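Spending the Gripper Money: What We Bought, What We Didn't, and What I'd Budget Next Time

Project report, equipment and planning strand
Posted in May by a second-year on the Pralness project
11 min read

So this is the write-up of the money side. The technical report is separate and a lot tidier than this one. I was the person on our team who ended up holding the spreadsheet, mostly by being the one who opened it first, and the module asks for a report on "one aspect of the project you were responsible for". Mine is shopping.

Quick recap for anyone marking who hasn't seen our other bits. Pralness is a set of hand-held grippers for recording people doing ordinary desk jobs - switching things on, moving things about, putting things away - so the recordings can be used later to train an arm. We weren't given an arm. We were given a budget of 2,000 pounds, a shared room with one decent table, and the run of the department printer if we paid for our own filament.

Where we started

Our first plan had an arm in it. Of course it did! We'd all seen the videos. I got a quote from Puren for their smallest one and it ate the entire budget before we'd bought so much as a bolt to hold it down with, and that was without delivery or the controller (the controller was on the second page of the quote, in smaller writing, and I'm still cross about it). We spent most of a fortnight trying to make that work on paper. Could we rent? Could we share with the third years? We could have rented, but the rental period was shorter than the time we'd have needed to learn how to use the thing.

So we turned it round and asked what we could do properly with the money. The answer was 2 hand-held grippers, decent cameras on both, and enough left over for the stuff you only find out you need once you've started. I'd put that last bit in bold if I could. Our first draft budget had nothing set aside for it at all, and our supervisor sent it straight back.

The grippers

We compared buying a ready-made kit against printing our own. Celtanum do a kit that looked lovely and came with everything in one box, and if I was doing this with somebody else's money and half the time I'd go for it. What put us off was spares. You couldn't buy a single finger, you had to buy the whole finger assembly, and I already had a feeling the fingers would be what wore out.

Printing came out far cheaper per finger but it wasn't free, and my first costing was pretty naive. I'd put down the price of a reel of filament and left it there. What I should have put down was:

Filament, including the reel you lose to bad prints. We did lose one, more or less.
Fixings. Screws, inserts, washers. They cost pennies each and you never buy just one.
Printer time. We weren't charged for it, but we queued for it, and a finger pair that's stuck behind someone's dissertation model is a finger pair you haven't got.
Sanding and fiddling, which is people's afternoons.

I'm glad we printed, though. Being able to change the angle of the inner face and have a new one to try the next day was worth more than I'd allowed for. The fingers get scruffy surprisingly quickly, the edges go first, and with the kit I think we'd have been nursing one set along and being precious about it. With ours we just kept going. My advice is to treat fingers as a consumable from day one and give them their own line, the way you would with printer ink. I had them down under "hardware, one-off" until the middle of term and the totals never made sense.

Cameras

Boring section, sorry. We bought two the same, one per gripper, from the same seller in the same order. There was a cheaper option for the second and I nearly went for it. The person doing our software threatened to quit, and having watched her set up the first one I understand why. Each camera needed its own mount, its own cable and its own storage card, and I'd only budgeted for the cables. Storage was the one that hurt. If you're planning something like this, work out how long you want to record for and price the cards before you price anything fun.

The desk, the lighting and other things that aren't robots

I hadn't given the table a single line in the plan. It's a table! We had one! But the job you're recording has to happen on something, and bare wood with a grain in it made some of our early recordings harder to work with than they needed to be, so a pale, plain surface went on the list. That was cheap. I'd have it in the very first order next time and save the week.

Then there are the objects. Everything the gripper is meant to deal with has to come from somewhere, and we'd vaguely assumed we'd all bring things from home. We did, for a bit, and then people wanted their things back. One of our task sets is about desk lamps (nudging the base along, finding the button, that sort of thing), and a lamp is actually a good example of a purchase that looks trivial and isn't. You want one that you can still get hold of in three months if it gets knocked off the table. You want one whose cable can be kept out of the way. And if the button lights up, that's handy, as you've got something to check against when you're going back through the recordings.

I ended up with a rule for task objects, which was: buy from a shop that's going to restock, keep the receipt, and if it costs under a tenner get a spare at the same time. We broke the rule twice and regretted it once.

Lighting I got wrong in a different way. I bought a clip-on light from Rutherford that was perfectly fine as a light, but with the gripper held over a white surface you get shadows under the fingers whatever you do, and ours only got moved around. In the end we decided soft shadows were something we could live with, and that real desks have them anyway. The clip-on went back in its box. It's still on the spreadsheet, glaring at me.

The actual numbers

I won't paste the whole sheet, it's in the appendix, but the two figures I get asked for are these. The contingency in our final budget was 214 pounds, and we spent all of it. Not on one disaster either - it went on cards, fixings, a replacement cable, more filament and a second lot of covering for the table. Looking at it now I'd have doubled it and taken the difference out of the cameras.

The other one is lead time. The longest wait we had was 14 working days, for a bag of threaded inserts of all things, and for that stretch we had two finished-looking grippers that couldn't be screwed together. I'd ordered them last as they were the cheapest item. If I could hand one thing on to next year's group it would be to sort the order list by delivery time and forget about price until you've done that. I had it sorted by price the whole way through. It looked very neat.

The second thing I'd hand on is to put VAT in a column of its own. I'm not going to go into how I learned that.

What I'd ask for next year

If the project carries on (and I hope it does, I'd quite like to see an arm on the end of all this) then I think the next request should go in as two separate bids. The first is running costs for what we've already got: fingers, filament, cards, task objects, table covering. It's dull, it's small, and it's what keeps recordings coming in. The second is the arm, with the controller priced in, the mounting priced in, and somebody's training time written down as hours even if no money changes hands for it.

I did ask Puren for an updated quote so that whoever picks this up has something to start from. It's in the shared folder, in the one called "quotes" and not the one called "quotes new", which has nothing in it and which I keep meaning to delete.

I'd also ask for a lockable cupboard. We spent a silly amount of time each session carrying everything back upstairs, and a couple of our filament reels had sat out in the open for long enough that I wouldn't like to print anything important with them.

What I haven't managed to do is put a sensible price per hour on the recordings. I tried three ways and got three answers, depending on whether you count the printer queue and whether you spread the cameras over one year or two. My supervisor thinks two years is fair. I've left both versions in the appendix with the sums showing, and I'd be happy for someone who has done an accounting module to tell me which is right.

Last bit of admin: the spreadsheet gets handed over at the end of term, with the login for the supplier accounts. The fingers in use at the moment are the older pair, and the new ones are budgeted for but not ordered. 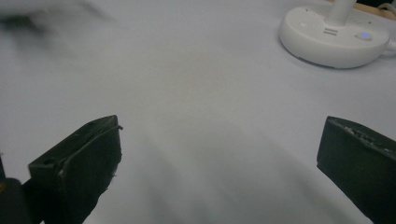 Please order the new pair before term ends and don't leave it for the next group, as the supplier accounts usually take a while to move across to new names and they'd be stuck with no spares at all until that's done. I'd spread the cameras over two years as well, for what it's worth, but put the fingers entirely in the year you bought them.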